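Workshop notebook, bench 2
Apr 21, 2019
Barkari inkwells, second batch

Opened the second crate from the Barkari collection and oh, this one is good. The first crate was mostly pressed glass school wells, nice enough but plain. Crate two is traveling inkwells, the kind with a spring lid and a leather case, and several still have their original felt. I had to make myself stop opening lids and start writing numbers down.

Viston wants everything cleaned, checked and ready to photograph for the June sale. Their lot list is a draft, so I'm using stock numbers in here and will match them up later.

No. 304. Cut glass, square, brass collar, domed lid. Dried ink in the bottom, blue-black, thick as tar. Filled with distilled water and left to stand. Changed the water when it went dark, then again, and by the third fill I could see the star cut in the base! It's a sixteen-point star and very crisp. Small flake on one lower corner, old, edges already dull. Leave alone, mention in the condition report.
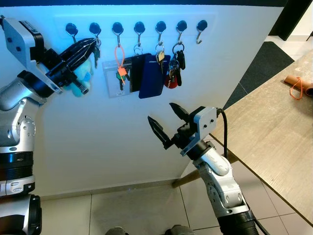
The collar on 304 is loose. Old plaster has crumbled out of the gap on the hinge side, and the rest feels sound when I press it. I'd like to fill only the gap and keep the old plaster where it still holds. Will mix a little test batch first and try it on one of the junk collars, the last mix set too fast on me and I ended up picking it out with a toothpick.

No. 706. My favorite so far. Round traveling well, red leather over brass, double lid with a push catch. Stamped Iturra inside the outer lid, very faint, and I only caught it with the Lumon lamp laid almost flat on the bench. I've only ever seen that mark on desk sets, so a traveling piece is a real treat (if anyone has seen another one, please write it in the margin here). Inner lid seal is perished rubber, gone hard and flaking. Picked out the loose bits and bagged them with the number. Not replacing it. Collectors of these want to see what was there, and a fresh seal looks silly anyway.

Catch on 706 was sticking. One tiny drop of light oil on the pin, worked it back and forth, wiped off the extra. Now it pops open with the loveliest click.

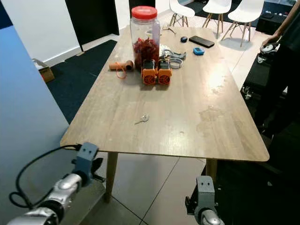
Dell Hathorne

Continuing after lunch. No. 2167 is the puzzle. It came in a case that almost fits, but the well rocks a little and the worn ring in the felt is wider than its base. I think the case belongs to something else, maybe a piece still in crate three. Keeping the two together under one number for now with a note on the tag. Viston should hear about it before they write "original case" in the catalog.

Glass on 2167 is lovely though, a soft green with long thin bubbles near the shoulder. Haze inside that water won't shift. Could be sickness in the glass, could just be scale. Will try a weak citric acid soak, 5 minutes, rinse and look again under the lamp. If it's still cloudy I stop there.

Still to do:
Test plaster for the 304 collar
Soft brush on the 706 leather, no dressing until I've tried a hidden spot
Citric soak on 2167
Order more acid-free tissue, we're down to the last few sheets
Ask Viston if they want the Iturra mark shot in raking light

Crate three stays shut until the soak is done.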